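Home Guides Kit Forum Contact

Print this page | E-mail this page

Recording bathroom tidying tasks with hand-held grippers

This guide covers one kind of session: a person with a gripper in each hand moves small bathroom items on and off the rim of a tub, and the recordings go towards training a policy for a two-armed robot. It assumes you have already built or bought your grippers, that the cameras record, and that you can get files off them. If you are still at that stage, read the kit pages first.

The notes come from the Hincombe set. We recorded 323 usable episodes there for the first version of the task, and most of the advice is what we changed between the first batch and the last.

Before you start

You will need:

- two hand-held grippers with their marker cubes fitted
- a head camera or cap camera, if your training code expects one
- a harness, if your operators carry a battery or recorder
- the items, with spares
- a cardboard box to keep the items in between episodes
- a power strip and enough chargers to keep everything topped up
- a printed task sheet

Charge the night before. Chargers on the floor of the set are fine, but keep the leads to the side you are not going to walk on. Gudix, the small program we use for logging, will let you start a session on low batteries and only warns you at the end of it.

Write the task down in one sentence

Do this before anybody picks up a gripper. Ours was: "Pick up the bottle, carry it over the tub and set it down on the rim, upright." Everything else follows from that sentence, including what counts as a failure. When two operators disagreed about whether a bottle leaning on the tap was a success, we went back to the sentence and the answer was no.

If your sentence has two "ands" that each describe a separate job, you have two tasks. Record them separately and join them later if you want to.

Choosing the items

Bathroom things are harder to grip than kitchen things. They are small and shiny, and many of them are clear. Start with a mixture of opaque tubs and bottles and bring in the clear glass after the operators have settled down. Clear glass also shows up badly in the gripper camera against a white tub, so you will want plenty of episodes with it if the robot is going to meet it.

Empty the bottles or fill them with water to a line and tape the cap. A half-full bottle changes its balance when it is tipped, and if the level differs from one take to the next you have added something the camera may not be able to see. We taped every cap after the first morning.

Keep a note of which item is which. Gudix has a free text box for this and people will type "small bottle" into it forty different ways, so give each item a short code and put the codes on the task sheet.

Setting up the grippers

Check the pads first. The ribbed faces should come together evenly when you squeeze the trigger. If one pad has slipped round, the item will twist as it is gripped, and you will not notice by hand because your wrist corrects for it. A robot's wrist will not.

Wipe the pads with a damp cloth at the start of each session and again after lunch. Soap film is the usual trouble in a bathroom set. It gets onto the pads from the bottles, and then everything slides.

Then check the marker cubes. Each one should be tight on its mount, clean, and printed with a different marker from its neighbour. A loose cube gives a path that trembles, and you cannot repair that afterwards. Wiggle each cube with a finger. If it moves at all, take it off and refit it.

Last, check the view. Hold the gripper over the item as you would to pick it up and look at the preview. The tips of the pads and the item between them should both be visible. If your own cap or shoulder is taking up a large part of the picture, that is normal in the moments when you lean over, and there is no need to throw those episodes away. What you must not have is a sleeve or a cable hanging across the jaws.

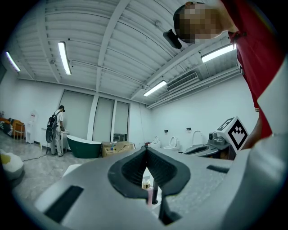
Gripper view: both pads and the top of the bottle visible through the jaws.

Calibrating the opening

Open the gripper fully and close it fully, 4 times, at an even speed, at the beginning of each recording. The software reads the widest and narrowest points from this and works out the opening for the rest of the file. Skip it and the file has to borrow its values from another one, which mostly works until somebody has changed a pad.

Do the left and right grippers one after the other. When they are done together the jaws tend to drift out of time, and it is harder to see by eye which one is lagging.

Then hold both grippers in front of the head camera, cubes facing you, and count to three. This gives one clear stretch at the start where all the cameras agree on where things are. We add a single sharp tap of one gripper body against the other for lining up the clocks.

Recording an episode

1. Put the item at its starting place. Vary this every time, within the area on the task sheet. Do not use a mark on the floor or the rim, or you will end up with the same start over and over.

2. Stand with both grippers in front of you, jaws open, elbows loose. Start recording.

3. Wait one second before you move.

4. Reach for the item in one movement. Slow down over the last hand's width.

5. Close the jaws and pause for half a second. The pause feels silly. It makes a clean boundary between reaching and carrying, and our second version of the policy stopped snatching after we added it.

6. Carry the item over the tub at a steady height. Keep the other gripper still and in view, even if it has nothing to do.

7. Set the item down, open the jaws fully, lift straight up.

8. Wait one second. Stop recording.

9. Say out loud whether it was a success, a failure or a retry, and log it.

A good episode at this task takes less time than reading the list. Operators who rush make short ones that look impressive and train badly, so ask for the same speed you would use to hand somebody a full cup of tea.

Look where you are working. This sounds obvious, but with a head camera the direction of your face is part of the data. If you glance over at the logging screen in the middle of a carry, the learning system gets a carry with no tub in it. Keep the screen behind you, or have someone else do the logging.

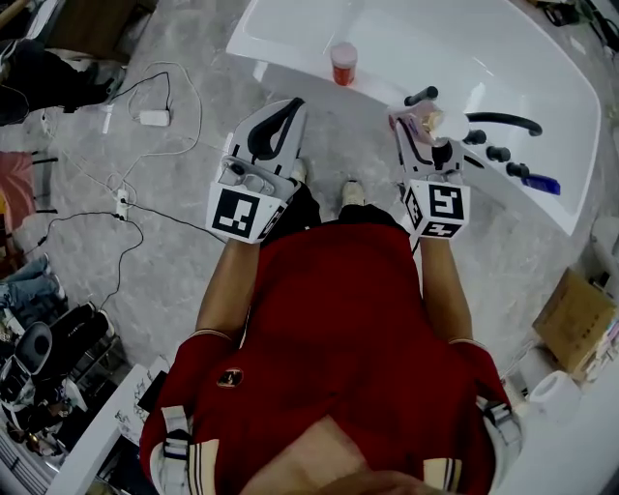
Skiltdale disagreed with the advice about the idle gripper when they read a draft of this page. In their experience, holding it perfectly still teaches the robot to freeze one arm, and they would sooner let the operator do whatever comes naturally with the spare hand, provided it stays clear of the tub. They had also found that tired operators rest the idle gripper against their stomach, and that this turned up later in the robot as an arm that folded itself away at odd moments.

We have not seen the freezing, but our task is short. The resting habit is real, and we had it too. If your task needs both hands later on, Skiltdale's way is probably the better one. For a single pick and place we still ask for the spare gripper to be held still and out in front.

Failures and retries

Keep the failures. Log them as failures and put them in their own folder. A dropped bottle that is picked up again in the same episode is a retry and goes in the main set, as long as the operator recovered without putting a bare hand on it. We wanted robots that could recover, and the retries were the only place they could learn it.

Throw away an episode if:

- a person who is not the operator touched the item
- a marker cube came loose
- the head camera slipped
- the operator changed their mind about which item to pick

Other people walking about in the background are fine. Homes have people in them. Ask them to keep their feet off the operator's cables and to stay out of reach of the tub.

Changing the surroundings

Fittings should differ from session to session if you can manage it. In a showroom or a built set you can turn the operator to face another way, move the things on the rim, put a box down where there was none before, or open and close the blinds. Overhead strip lights give a hard reflection on a glossy tub, so record one batch with some of the lights off if you have the switches for it.

Make these changes between batches. If you change the light halfway through, note the episode number.

We fixed the batch size at 70 episodes for one operator and then swapped. Beyond that the wrists get tired and the carries droop. Two operators of different heights are worth more than one very good operator, as the head camera view changes a great deal between them.

How many is enough

It depends on the task, and you will not like the answer if you are doing this in your spare time. Our 323 gave a policy that could place an opaque bottle on a tub it had seen before. It was poor with glass and useless on a different rim. Jabłońska, our name for the larger mixed set that we keep adding to, stood at 4000 episodes when we last trained on it, and that one copes with rims it has not met. It still knocks things into the bath.

Train early on a small set, before you have collected everything. Our first run showed that the opening values on one gripper were inverted, and had been for a whole batch.

Packing up

Copy the files off before you unplug anything. Check that the number of files matches the log for each camera, and open the last episode from each gripper to see that it plays to the end. Wipe the pads, put the items back in the box and coil the leads. If the next session is in December or any other cold month, bring the batteries indoors; ours sat in a van overnight and were half flat by ten in the morning.

The task sheet template and the list of item codes are on the Kit page.

Print this page | E-mail this page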